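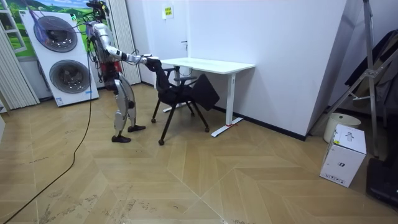 Office chairs, a thread, from someone who has now owned five and loved none of them.

The Clerkden lasted until July. It had 90 days of guarantee and waited politely for day 91 before sinking. I spent a fortnight typing at chin height.

Replacement: a second-hand Dostora, black, £50, collected from a man who carried it to my car faster than anyone should carry a chair they'll miss.

It rolls. That is its main hobby. Bare boards plus small casters means I lean back to think and finish the thought by the radiator.

Tried a rug. The casters ate the fringe.

Tried pushing the chair right under the desk every evening. The armrests are a finger's width too tall for the desktop, so it parks at an angle, like a van outside a chip shop.

A shop in town showed me a Trunico at £627. I sat in it for a while. It was very nice. I went home on the bus.

Current plan is rubber-tyred casters, £14 the set, and tipping the seat up to hoover underneath once a month. So far I've managed it once.

If the casters don't work I shall stand.

Last updated: 7 Apr 2022

Comments
mossbank: Mine only rolls towards the stairs.
tealady_k: Measure the stem before you buy casters. I have two sets of the wrong ones if you want them.
pondlife: £627!!

Related
Is your desk too low or are you too tall?
Getting caster marks off floorboards
Arellano footstool: a grudging review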